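Skonance Rolling Whiteboard, large, with black frame
Review by Felicidad Espiritu

I bought this whiteboard in January for the small room where I teach evening classes in English and bookkeeping. Before it I had a paper flip chart, and I was tired of buying paper. I have used the board four evenings a week since then, so I think I can now write something useful about it.

I ordered from Drernen, who were 53 pounds cheaper than the shop in my town. Delivery took a little longer than promised, but the box arrived with good corners and thick foam on both sides. I would ask a second person to help carry it up the stairs. My colleague Leonie Tomoana took the lower end and she did not complain until the second floor.

Assembly

The instructions are only drawings. Most of them are clear. The drawing for the side knobs is too small, and I put the first one in the wrong hole and had to begin again. After this it went well. You need a cross-head screwdriver, which is not in the box. Two of us finished before the evening class, with time for a tea.

The knobs on the black frame hold the angle of the board. They are small for my taste. When I tighten them with dry hands they hold very well, and the board does not move when I press on it while writing. When my hands have been in the sink, I have to use a cloth. A bigger knob would cost the maker a few pence, I think.

Writing and wiping

The surface is very smooth and the pen runs nicely. Ordinary markers wipe away with a dry cloth the same evening. If I leave the writing until the next day, I see a light shadow, mostly from red and green. A damp cloth takes it off. Once I left a verb table there for the whole holiday and this needed the cleaning spray. I used the one from Cartwright and it left no marks, but it smells strongly, so open a window first.

My real complaint is the shine. This is a glossy board, and in a room with ceiling lights you get a bright stripe across it. From the side seats, my students could not read the middle lines. I tilted it a little and turned it away from the lamp, and now it is acceptable, though I still write the important words low or high. You also see yourself in it like in a dark window. If your room has strong lights and you cannot move the board, please look for a matt one.

Magnets and the bin

The board is magnetic, and this I like very much. The round coloured magnets came in a separate packet from Skitolov. One magnet holds two sheets of normal paper. With three sheets it begins to slide down slowly. I keep mine together near the top, so that I always know where to find them, and I take one when I need to put up the homework list.

For the pens I hang a plastic bin on the lower part of the board. It is cream coloured and wider at the top, and it was not included with the board. I prefer it to the narrow tray on my friend's board, where the pens roll off at every touch. In the bin you can put a marker, a clip, a cloth, whatever you have in your hand at that moment. The bad side is that everything goes in and I do not always find the cap. It also covers a part of the writing surface. For me this is no problem, as I am not tall and the students at the back do not see so low anyway.

After some months

The frame has one scratch from our door. The wheels still turn quietly, but one brake has become stiff and I push it with my shoe. I have written on the board for roughly 800 minutes each week and the surface looks the same as on the first evening. I wrote to the shop about the stiff brake and they offered me a new wheel without any discussion. It has not come yet.

Good: smooth surface, stable when tightened, holds magnets well, easy to clean on the same day.
Less good: reflections, small knobs, poor drawing for one step, no screwdriver and no pen holder in the box.

I give it 4 out of 5. With a matt surface I would give the full mark. I would buy it again for a room with daylight, and for my own room I would first ask whether they make the other finish. 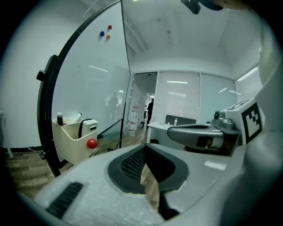
The board with its three magnets and the hanging pen bin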